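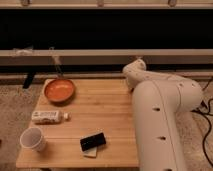
Loose items on the table before homing the arm?

Our site rules say clear the bench first. Does that cover small items like a cup or phone? Olga Cifuentes

Answer 1
Yes. Clear everything inside the reach envelope, phones included. Home at reduced speed with 2 people present, one on the stop button. Route cables outside the base radius.

Answer 2
We leave ours and never had trouble. Depends on the arm.

Answer 3
Check your risk assessment. Ours says 20 cm clearance. R. Tejada

Contact Drunirthorpe Help | Back to top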